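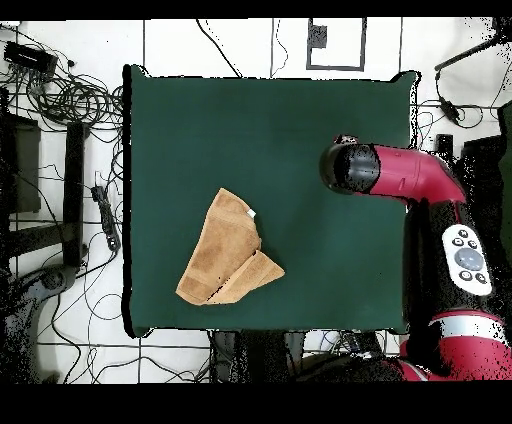
*Reading time: 6 minutes*

**Speaker notes – "A small island asks for visitors"**
Regional tourism evening, Grirnville, October 18, 2018

Please speak slowly. Last time I went too fast and the people at the back lost me after the first slide.

## Opening

Good evening, and thank you for having me. I write about travel, mostly about places that have one ferry and one bakery. Tonight I want to speak about Ino, and about what happened there when the island decided to have its own visitor season.

(Ask: who has been to Ino? Wait for hands. If there are many, skip the next paragraph.)

For those who have not been: Ino is the island you see from the Grirnville harbour wall when the weather is clear. The crossing takes 55 minutes. There is one main village, Guerra, on the sheltered side, and a walking track that goes over the hill to the lighthouse. 511 people live there through the winter.

## Why a visitor season

Ino always had visitors in summer. They came on the morning boat, ate an ice cream, walked to the beach and took the afternoon boat home. The guest houses in Guerra saw very little of this money. One owner told me that she sold more toilet visits than beds. (Pause here, people usually laugh.)

So the island chose September. The sea is still warm enough for swimming, the school holidays are over and the rooms are empty. They gave the month a name, Petadness, which is an old island word for the evening meal after the nets are brought in. I have practised it many times and I still say it wrongly. Pet-AD-ness, with the weight in the middle.

## What they offered

Do not read the whole programme. Choose from these:

- a shared supper on the wharf, every second evening, with long tables and fish soup
- the night walk to the lighthouse, with a local guide
- the boat shed open to visitors in the mornings, with tea
- a ticket which includes the ferry both ways and two nights in a guest house

The ticket is the part I would like you to remember. Before this, a visitor had to telephone the ferry office, then telephone a guest house, and then hope that the two dates matched. I did it myself on my first trip and I arrived one day before my bed.

## The result

3,049 people came over during the month. (Say the number, then stop. Drink water.)

I asked the ferry office for the number from the year before, but they counted only by the full summer, so I can't give you a fair comparison. If somebody asks, say this plainly. Please do not guess.

What I can tell you is what I saw. All 12 guest houses had their "full" sign out on the two middle weekends. The bakery in Guerra stayed open until evening, and at the supper on the wharf I sat between a retired couple from the mainland and a family who had come for the third time.

## What did not go well

Some of you are planning something similar for Grirnville, so I will spend a few minutes on this.

The last ferry left at the hour when the supper started. Day visitors had to choose, and many of them were not happy about it. A later boat was added for the final week, but the posters were already printed with the old times.

The night walk was too popular. On my evening there were far too many of us on a narrow track, and the guide could be heard only by the first few. Smaller groups and two start times would solve it.

Also the signs. From the wharf you can find the beach very easily, but the road to the boat shed has no sign at all. I walked past it twice – and I had a map.

## For Grirnville

Keep this part short, they did not invite me to give orders.

You have the harbour, and every visitor to Ino passes through it. Most of them wait here for an hour with their luggage and nothing to do. A place to leave the bags would already be a good start. A list of cafés that open before the first boat would be another.

I would also ask the guest houses here to look at the Ino ticket. It could easily have a third night, on this side of the water.

## Questions

Likely ones:

**Will Petadness happen again next year?** The island wants it, the dates are not fixed.

**Is it suitable for small children?** Yes for the suppers and the beach. The lighthouse walk is steep after the second gate, and it is dark.

**Can you bring a car?** No. There are bicycles for hire beside the wharf, but the brakes are of different quality, so try them first.

Leave the ferry timetables on the table near the door, and thank the hall for the projector.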